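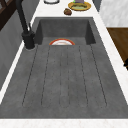
Linnea Hedlund spent 15 years writing death notices for families in Hinwood, and she kept every draft. There are 2,071 of them, filed by surname. She wrote most at her kitchen table, by phone, with a relative on the other end trying to remember a middle name. She always asked for one ordinary thing - a plate with an orange-red rim, say, left in a gray sink.

Few of those details reached print. The paper allowed 300 words, and survivors came first. Hedlund retired in November. Families still call her.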